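The Robot Is the Cheap Part

A small catering firm went shopping for a pair of mechanical arms to clear its tables. The arms turned out to be the least of the bill.

Joon-young Ban keeps the spreadsheet on a laptop with a cracked hinge, and he opens it the way other people open a letter from the dentist. It has a tab called "Robot." It has another tab called "Robot (Real)." The second one is longer.

Ban runs operations for Dreltmont, a company that feeds people at weddings, retirement parties and the kind of corporate retreat where somebody falls off a paddleboard. The food makes money. The clearing up doesn't. Plates and forks come back in heaps, bottles roll under things, and the people hired to deal with it quit in October, when the season ends and the warehouse jobs start.

So last spring Dreltmont decided to look at a two-armed robot. Ban was given a budget, a deadline and the phone number of Skesteva, a supplier whose sales team he describes as "very free with the word seamless."

He did one sensible thing first, which was to refuse to buy anything until he had watched it work in simulation. A simulated house costs nothing to wreck. You can fill it with furniture in colors no landlord would allow, put a table in the middle and find out where the arms do and don't go before you've signed for them.

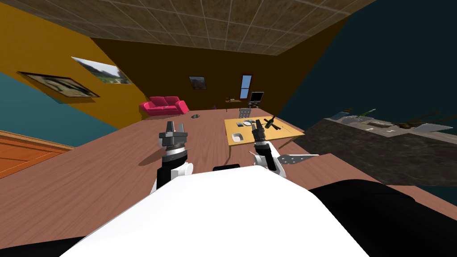
Reaching for the table in simulation, with a different gripper on each arm.

The grippers are where the first tab started to come apart. Ban had assumed, as I would have, that a robot arrives with hands in the way that a car arrives with wheels. He was sent a list. There was a plain parallel gripper, two fingers and no ambitions. There was a multi-fingered one at a price that made him walk around the parking lot. There were mounting plates, adapter rings and a cable kit listed at $1,399, whose function he had to ask about twice.

"I said, what does the robot do without the cable kit?" he told me. "And the guy said, well, it stands there."

The cable kit went on the Real tab.

Skesteva's view, to be fair to it, is that customers don't know what they want to pick up. A firm comes in talking about plates, gets the gripper for plates and then calls a month later about spoons. I had never thought of the spoon as an adversary. Spend an afternoon with people who buy robots and you will hear it spoken of with real bitterness, along with the table knife, which lies flat and offers very little to get hold of.

For help, Ban hired Rodrigo Prieto, an integrator who works out of a former tile showroom under the name Beltrán. (It was his grandmother's name. He says it sounds more expensive than Prieto.) An integrator is the person who makes the arm, the gripper, the software and the room get along, and the usual mistake is to budget for one as if he were a delivery charge.

Prieto's first question to any client is how many hours of somebody's time they have set aside. The usual answer is a blank look. For Dreltmont he wrote down 620, and that was before the robot had a shipping date. The hours were for setting up simulated rooms, running the arms through them, and sorting the useful attempts from the ones he calls "modern dance."
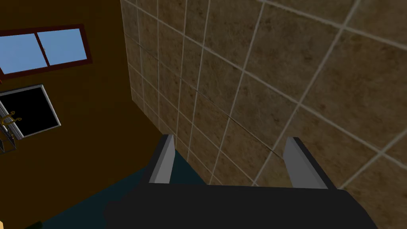
Walls were a sore subject. Most sales demos put the robot in front of a table in the middle of a large floor, with all the elbow room in the world. Venue kitchens have corners. Prieto makes a point of trying a gripper in tight quarters early, while it's still free, and he charges for the trying. Ban objected to that line for two weeks and now defends it to his own boss.

Then there is the software license. Dreltmont looked at a package called Skolerance, which is sold by the seat, renewed by the year and described in a brochure I read 3 times without learning what a seat was. Ban believes a seat is a person. Prieto believes it's a computer. The brochure shows a man in a hard hat laughing at a tablet, and takes no position.

They bought 7 seats. Dreltmont has four people who might conceivably sit in one.

I asked Ban whether he would have been better off hiring more people and paying them through the winter. He has run that number too -- it lives on a third tab, which he didn't offer to show me. He did say that people bring their own hands.

What he did show me was the part of the work he likes, a dinner table in need of clearing, with two arms leaning in over a wooden floor. There's a plate with a spoon on it, a fork, a wine bottle on its side. It looks like the end of an evening at my house. He could watch it for hours and, according to the Real tab, he has.

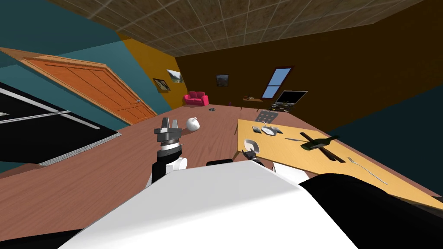
What to Put in the Budget

Prieto gave me his list on the back of a receipt, and I pass it along as I got it.

Grippers, priced separately from arms. Ask what each one can't pick up.

Every cable, plate and adapter, in writing.

Simulation time, with a person's name beside it.

The license, for the year after this one as well.

Something for the floor. He wouldn't elaborate.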